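Granby Evening Repair Program: Progress Report to the Eichhorn Fund
By Recep Başaran
July
Last updated 4:10 p.m.
2 comments | 34 shares

You asked for a plain account of where the grant stands at the halfway mark, and for fewer adjectives than last time. I have tried. Necati Keskin read a draft and wanted it more cheerful. I left most of it alone.

Where we are

The Granby program set out to teach adults in the neighborhood to fix small household appliances, on the theory that they would then fix their own and throw fewer away. The first half of that sentence is going fairly well. I have doubts about the second half, and I had them when we wrote the proposal.

We have enrolled 87 people since the start of the grant. That figure appears in the newsletter with an exclamation point after it, and I would ask you to read it more coolly. It counts everyone who filled in a form and came to a first session. It does not tell you who came back. Of the 87, 34 have finished the full course of four evenings. We never set a target for completion, only for enrollment, and I now think that was a mistake on our side. A program can look healthy for a long time if all it has to report is how many people walked in.

We called people who dropped out and got the answers you would expect. Work shifts changed. The bus stops running too early for anyone living past the Dirkel Road end of town. One man told us he had come to fix a single toaster, had fixed it, and saw no point in returning. I can't argue with him, and I'm not sure he should be counted as a dropout at all.

What the course teaches

Evening one is safety and how to open things without breaking the clips. Evening two is the meter. Evening three is cords, plugs, switches and fuses. Evening four is whatever people bring from home, and it is by far the best attended among those who get that far.

The meter evening is the weak spot. Our instructor is good, but the handout was written by someone who already knew the subject, and it shows. People copy the numbers down and can't say what they mean. We have rewritten the first page. I will believe it is better when I see a new group use it.

We also bought the Testero practice boards that were in the budget. They arrived late and the instructions that came with them were no use to beginners. Necati thinks they have made a difference. My own view is that a broken lamp does the same job and costs us nothing. They are paid for, so we use them, but I would not put them in another proposal.

Does any of it cut waste?

The proposal said the program would keep appliances out of the landfill. Your office asked for evidence and we said we would collect it. What we have is a sheet by the door where people write down what they repaired at home. It is a poor tool. Nothing on it can be checked, people forget to fill it in, and those who do are the ones most pleased with themselves. There is no entry on it for the vacuum cleaner that somebody took apart, couldn't get back together, and put out on the curb.

I would rather tell you we don't know than hand you a weight in pounds that we made up from a sign-up sheet. Other repair programs publish figures like that and I have yet to see one explain how the weighing was done. If the Fund needs a waste number for its own reporting, we should talk about what it would cost to get a real one. A follow-up call to each person who finished, three months on, would be a start. It would take staff hours we don't have in the current budget.

What I can say is that people who finish seem less afraid of opening things up. Several told us so without being asked. That is worth something, but it was not what we promised you.

Space and hours

The rooms are fine. The heating is loud and the storage closet is shared, so tools wander. We lost two screwdriver sets in the spring and replaced them out of the supplies line. Table space is adequate for a group of twelve and tight above that.
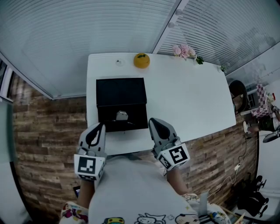 Seated work at one of the white tables.

We tried a later start to suit people coming off day shifts. Attendance went up for the first two sessions and then slid back to where it had been. Necati reads this as a promising sign that needs more time. I read it as novelty. We have agreed to keep the later start until the end of the current group and then look at the sheet again.

Money

Spending is within budget. Instructor pay is on plan. Supplies are over, mostly fuses, cord and the missing screwdrivers, and the overrun is covered by what we did not spend on printing. The outreach line is barely touched. Most people hear of us from a neighbor, and I see little reason to buy ads just because there is a line for them. We would like permission to move that money to bus fares, and a short request is attached to this report.

Second half

We plan to run 4 more groups, fix the meter handout properly, and report completion next to enrollment every time. If completion does not improve with bus fares covered, I will say so in the final report, and I would not expect you to renew on the same terms.

Necati will send the ledger separately.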